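About Guvbridge

Guvbridge makes appointment cards, loyalty cards and small printed tags for local businesses. We started in Greenwood with one secondhand press and a paper cutter, and we still do all of our printing and trimming in town.

Most of our customers are dentists, barbers, garden centers and coffee shops. Last year we filled 592 orders. The smallest order we take is 69 cards, the number that fits on our smallest sheet run with a few left over for spoilage. Orders over 1,000 are boxed in sets and labeled by design.

We carry 2 house stocks. Varnari is a smooth white stock for color work. Movside is uncoated and takes pen or a rubber stamp well, so it is the usual choice for appointment cards. Samples of both are free, and we mail them out the same week.

Files can be sent by email or dropped off at the counter. We check spelling on names and phone numbers before a proof goes out, and no job is printed until the customer signs off. The shop is open from 8:30 a.m. to 5 p.m. and closes for stocktaking in the first week of October.

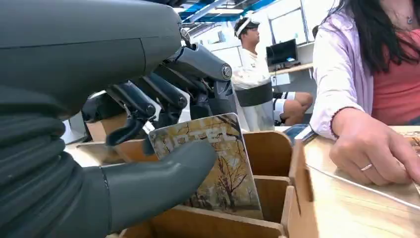
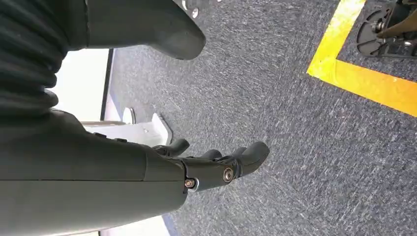
Card held between finger and thumb (first photo); speckled gray carpet (second photo).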